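Wrist camera extrinsics drifting after homing, or am I chasing ghosts?

Posted in: Software > Perception and calibration

hadi_g
Right, I've been at this since January and I'm losing the plot a bit. Six axis arm, two-finger gripper, small colour camera on the wrist. The hand-eye calibration comes out lovely, I save it, I go and make tea, and by mid afternoon everything the planner thinks it can see is off to one side.

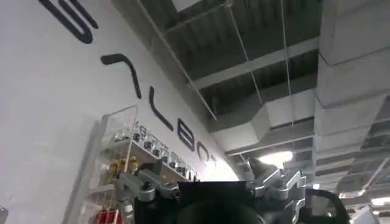 The offset is 8 mm at the working distance, always in the same direction relative to the tool, which makes me think it's the transform and not the detector. I'm on the Fillel calibration package with the default solver, 15 poses, checkerboard clamped to the bench. Residuals look fine every time I run it. If I recalibrate I get a slightly different answer, and that one's good for a few hours too.

Things I've tried: a fresh board, tighter camera screws, locking the focus, turning auto exposure off. Anyone seen this?

svenja.t
How varied are your 15 poses? Mostly tilting about the same axis, by any chance? The solver will happily hand you tiny residuals and a rubbish translation if the wrist never really rotates. I'd want big rotations about at least two axes before I believed any of it.

hadi_g
Er. Mostly tilting forwards and back, now you mention it. The bench is in the way for a lot of the others and I got fed up with the planner refusing.

svenja.t
There's your answer then :)

mohit_k
Not so sure it is, sorry Svenja. Bad pose variety gives you a bad calibration straight away. It doesn't give you one that's good at ten in the morning and bad at three. Something is changing in between. Hadi, do you re-home the gripper or restart the driver during the day?

hadi_g
Driver gets restarted whenever I change the planner config, so... a lot. Homing happens on every restart.

svenja.t
It can look good in the morning because he's testing near the poses he calibrated at! Move somewhere else in the workspace and the error pops out. Seen it loads of times. Hadi, is the afternoon work in the same bit of the bench?

hadi_g
Good question and I don't know. I do the pick tests first and the shelf stuff later, so no, probably not. Hmm.

ilham_b
Before you two fall out — check your timestamps. We had the same sideways shove on our Edero cell and the images were being stamped on arrival instead of at capture. The transform lookup then used a pose 60 ms newer than the picture. If the arm always comes in from the same side, the offset always points the same way, and you'd swear it was the calibration. Park the arm, wait 3 seconds, grab a frame and see if the error is still there.

mohit_k
Oh, that's a good shout. Doesn't explain recalibrating making it go away though.

ilham_b
It might if he restarts everything when he recalibrates. Our delay crept up the longer the camera node had been running, there was a queue in there filling up. Setting the queue length to one cured it.

hadi_g
OK, did the parked test before lunch. Moving: 8 mm off. Parked: nearly spot on in the pick area, but still visibly out over by the shelf. So I think you're both right?? Which is annoying, I was hoping for one bug.

svenja.t
Ha! Told you about the shelf though.

mohit_k
I'll withdraw my homing theory with what dignity I've got left. I'd still log the joint offsets on restart, it's two lines.

mwanaisha_k
Bit of a different view. I wouldn't be hand-picking calibration poses at all. Let the planner sample them: give it a cone of view directions around the board, throw out anything in collision, then keep the set with the best spread of rotations. I've got a script for this that I wrote for the Munderham arm, and it should run on yours if you swap the kinematics file. The bench stops being a problem because it just skips what it can't reach.

svenja.t
I like it, but do put your eyes on what it picks. Mine chose a whole batch with the board seen nearly edge-on, and the corner detection was all over the place.

mwanaisha_k
Fair, there's a minimum angle setting now for exactly that. I'll message you the link, Hadi.

hadi_g
Got it, ta. Queue length is set to one and the stamps now come from the driver. Moving and parked agree in the pick area, so that half is sorted. Running Mwanaisha's sampler tonight with the board raised up on a box, and I'll post the new numbers from the shelf end once I've got them.

ilham_b
Save the raw images as well this time, please. You'll want to re-solve without moving the arm again.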